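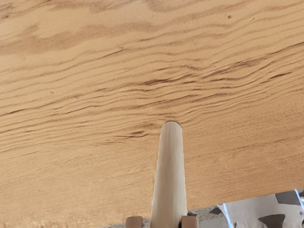
Work-cell budgeting at Jedport is the planning of costs for tabletop robot arms. The Ornholm plan, dated 2024-09-13, covers six cells and treats grippers as a separate line — fingers wear out sooner than arms.

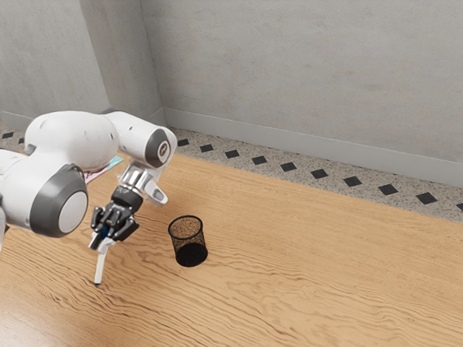
Kontogiannis objected that spare fingers should be bought with the arm, in one order. The Serketti revision, adopted in January, sets aside 50 spare parts.

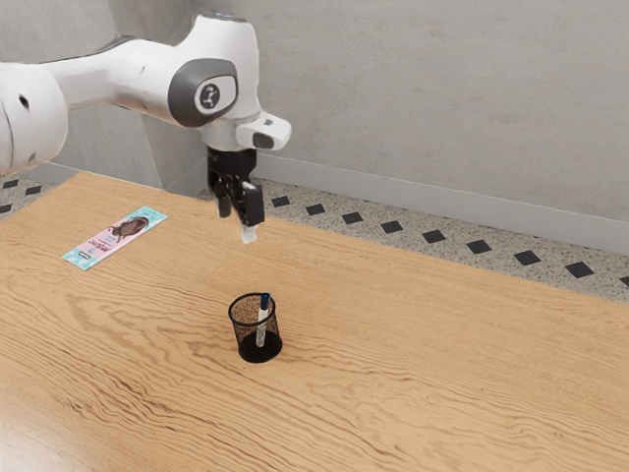

Arm and gripper above a worktable with mesh pen holder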